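# Ovalano roasting room – the cleaning corner

Notes and one picture from the back counter at Ovalano, June 2025. Most of what gets posted from this place is about beans. This page is about the sponges, brushes and the rack that sit next to the roaster and get used up at a steady rate.

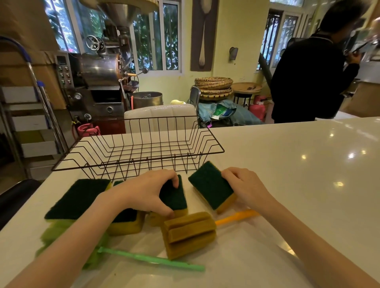 Sanne Meijer wrote in after the first version of this page went up and said that green-and-yellow scrub sponges are fine for cups but should be kept away from anything polished, and that her own shop went through two scratched carafes before they switched to a soft cloth. She also wanted to know how often we throw sponges out.

The short answer to Sanne is once a week for the cup sponges, and sooner if they smell. The carafes here get the foam side only.

## Scrub sponges

Four on the counter, dark green scouring layer on top, yellow-tan foam underneath. We give each one a job and keep it to that job: cups, sample trays, the sink, and the floor-level stuff that comes last.

A corner is snipped off the sink sponge when it goes into use. Two corners off means floor. It takes a second with scissors and saves asking.

Old cup sponges don't move down to the sink. We tried that in September and ended up with a pile of half-dead sponges and no idea which was which.

## Bottle brush

Tan foam head with a slit down the middle, orange plastic handle. It does the tall glasses and the narrow sample jars that a hand won't fit into.

Foam heads wear out quicker than bristle ones but they don't flick water back at you. Push it in, turn it twice, pull it out, rinse. Coffee oil shows up as a brown ring near the bottom of the jar, so that is where to press.

## Duster

Lime-green and fluffy, on a long mint-green handle. It is for the shelves and the tops of the cardboard boxes, which collect chaff no matter how often the floor is swept.

Used dry. Wet chaff turns to paste and sticks to everything – if that happens, let it dry and brush it off the next morning. The duster gets shaken out in the yard and washed by hand in dish soap. Don't put it in the rack with the cups.

## Dish rack

Black wire, vertical dividers, slanted at the front. Cupping bowls go on the slant, saucers between the dividers, spoons in a cup at the end.

The old rack was a Caron with a plastic tray under it. The tray went cloudy and cracked at one corner, and after that we stopped using a tray and put a folded towel down. The towel is changed at lunch and again at closing.

Boris Omerović runs the wire under hot water every other week and goes over the joints with an old toothbrush. Rust starts at the joints.

## Counter

Glossy and white, so every drip shows. Warm water and a drop of soap, then a dry cloth. No scouring side on it, ever. There is one dull patch near the wall from before that rule.

Coffee left standing overnight will leave a mark. Baking soda and water on a cloth takes most of it out.

## Around the roaster

The stainless steel on the roaster and the cooling bin is wiped with a barely damp cloth once the machine is cold. The control panel gets a dry cloth only. Nothing from the sink goes near it.

Chaff is a separate job with its own brush and its own bucket, and it is done at the end of the day. The lid stays on the bucket.

## What we buy

The cup sponges come from Keltier in boxes, and the dish soap is from Ladance, unscented. Scented soap is a problem in a room where people are trying to taste things – a lemon one got into the bowls once and we threw out a whole morning of cupping notes.

For anyone keeping a similar list, last year's use was:

- Scrub sponges: 215
- Paper filters for the tasting bench: 1,171
- Cloths washed: 654
- Bottle brushes: 6

The filter number includes a box that got damp and was thrown away.

## Still to do

Put up two hooks by the sink, one for the bottle brush and one for the duster. Both handles are long and they take up counter space when they are lying down.

Find a lidded tub for the spare sponges. They are in an open box at the moment and the chaff gets in.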